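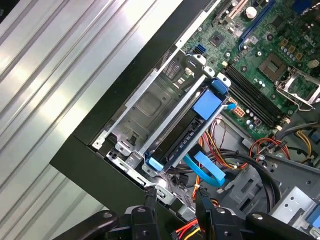 Leltico gripper kit, evaluation at the Girnside workshop
Progress report to the equipment fund
2018-12-15

The second stage of the evaluation covers drive and cable removal from desktop towers, the task for which the kit was short-listed. Stage one, closed in September, dealt only with outer covers and is reported separately. Work is now done with the tower on its side and the case open, so that the arm comes in from above. In the Dell tower the black hard drive sits in a blue plastic carrier with a light-blue release tab near one end and a small latch at the other, and the red, orange, yellow and black power wires loop between the drive area and the motherboard. Both features matter for the kit. The tab gives the fingers a defined target. The wires do not, and most of the lost time in this stage is spent on them.

Kit as supplied

The kit consists of the jointed gripper, a wrist camera, a controller and the Nukach software package. The fund paid for one set and a year of support. Mounting to our existing arm needed an adapter plate, which Leltico supplied at no charge after we sent drawings. The printed manual describes an older controller and should not be relied on for wiring.

Trials to date

The plan calls for 1000 logged removal attempts by the end of the project. We have completed 300, all under operator control. An attempt is counted when the gripper closes on the target part and ends when the part is clear of the case or the operator stops the run. Of the completed attempts, 170 ended with the drive clear of the case and no damage to the carrier. The rest were stopped, mainly for one of the following:

– finger contact with a power wire before the tab was reached
– slip on the carrier during the pull
– loss of a clear camera view once the wrist was low in the case

Slip was reduced by changing to the softer finger pads. These wear faster, and replacement pads are not included in the kit price. The view problem is partly a matter of glare from bare metal and has been eased by moving the work light lower. A second light has been ordered.

Data connectors remain difficult. The fingers can hold a flat plug but the software does not yet limit pull force well enough for us to run this step without an operator ready at the stop button.

Comparison unit

The Siqueira gripper, included in the original proposal as a comparison, arrived late and has been bench-tested only. It is lighter and closes faster, but its fingers are wider and we expect trouble between the drive cage and the cables. Trials on the same tower models will follow.

Spending and next steps

Spending is within the approved budget. The one unplanned item is finger pads – 2 extra sets so far. In the next period we will finish the operator-controlled attempts, start scripted runs on the release tab, and repeat a subset with the Siqueira unit. We ask that the decision on buying further kits be held until the scripted runs are complete.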